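Hornovley Laundry & Workwear – Staff Newsletter
Dec 14, 2024 | Sunita Nautiyal

Folding arm: where we've got to

Quick one before the Christmas rush, as people keep stopping me by the kettle. The folding arm on bench 4 at Tultcombe is staying. Trial was meant to end this month, now runs through January, and Cerilard are leaving us the same arm and gripper so no new kit to learn.

What it does at the moment: towels, pillowcases, flat stuff. Fine on those. Best shift so far was 547 pieces, against up to 900 from a good pair of hands on the same bench. So no, it isn't faster. It doesn't get sore wrists though, and it will do the dull end of the evening shift, which we can't fill.

Denim is the new bit. We take in a lot of jeans and work trousers on the Katayama contract and they are the items everyone moans about – heavy, stiff, never the same shape twice. The arm picks up a fold, lifts, lays it over, then has another go if the edges are out. Seams and pockets confuse it. Slow going, but it is getting there and the feedback from whoever is on the bench goes staight back to Cerilard.
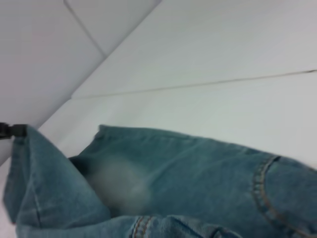
Faisal Pirzada would rather have had it started on denim in the first place, and told me so twice: towels were never what did his shoulders in, it was the trousers, and if the arm can take even half of those off him he'll put up with the beeping. He also wants it known that minding the thing is a job. Clearing a snag, feeding it, checking the pile at the end – all takes time, and it ought to show on the rota as work and not as standing about.

Fair point. Taken up. From January bench minder goes on the rota as its own slot, same rate as pressing, swapped every 3 hours so no one gets stuck with it all day. Training is half a morning. Names on the sheet by the loading door please, we need 4 more to cover evenings.

Hours: no cuts planned because of the arm. I asked, got it in writing, copy is on the board. What does change is the evening fold team, who move over to sorting and repairs once their training is done. Some of you are pleased about that, some arent. Come and see me, or drop a note in the box if you'd sooner not.

One last thing – please stop leaving mugs on bench 4.

Also in this newsletter
Repairs room: new machines, new lamps
Parking at Tultcombe over the holidays
Katayama contract renewed
Lost property, again

Questions to the Hornovley staff office, ground floor | © Hornovley Laundry & Workwear | Back to top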